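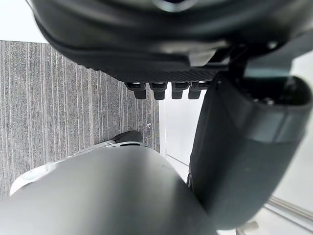

Kitchen sink

A kitchen sink is a basin fixed in or against a work surface and used for washing food, dishes and hands. It is normally fed by one or more taps and emptied through a waste outlet in the floor of the bowl. Most modern sinks also have an overflow, a small opening high on one wall which leads to the same drain.

History

Before piped water reached private houses, washing-up was done in a tub or in a shallow stone trough that emptied through the wall. Stone sinks of this kind survive in farmhouses near Ultley, where they were cut from local slabs and worn smooth by use. They were seldom more than a hand's breadth deep, as water had to be carried in and was used sparingly.

Glazed fireclay came into wide use in the nineteenth century. It was easy to clean but heavy, and it chipped crockery. Large houses often kept a second sink lined with lead or wood for glass and fine china. Enamelled cast iron and pressed steel followed, and stainless steel became common in the decades after the Second World War.

The Pestlow works, which made fireclay sinks for the northern building trade, listed 217 patterns in its last full catalogue and 231 in the one before it. Many differed only in the position of the outlet. The moulds were broken up when the works closed.

Materials

Stainless steel is light and resists heat and staining. It scratches, and thin sheet is noisy under running water, so pads are often glued to the underside. Brushed finishes hide marks better than polished ones.

Fireclay and enamelled iron keep their colour well but can chip or craze. Copper darkens with age. Composite sinks, made from crushed stone or quartz set in resin, are quieter than steel and come in many colours, though very hot pans may mark them.

Bowls and layout

Single-bowl sinks suit small kitchens and large pans. Double-bowl sinks allow washing in one bowl and rinsing in the other, and the two bowls may be the same size or different. The divider between them is sometimes set lower than the rim so that water passes across before it can spill. Bowls with square corners hold slightly more than rounded ones of the same outer size, but are harder to wipe clean.

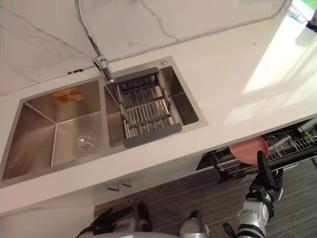
Fitting

An inset sink drops into a hole in the worktop and rests on its rim. An undermounted sink is fixed from beneath, which leaves the edge of the worktop exposed and calls for a waterproof material such as stone. A belfast or butler sink stands on its own supports with its front face showing.

The joint between worktop and wall is usually sealed with silicone, which needs replacing when it shrinks or turns black.

Drainage

Waste water passes through a strainer into a trap, a bend or bottle that holds water and keeps drain smells out of the room. Double bowls usually share one trap. Blockages are most often caused by fat, which sets in the pipe as it cools.

Regional forms

In Vundov, older flats have a wide, shallow sink 120 centimetres long, with a ribbed draining area on one side. Kartha kitchens traditionally place the sink outdoors under a lean-to roof, and many households still use it for cleaning fish and rinsing rice.

See also

Draining board
Scullery
Tap
Waste disposal unit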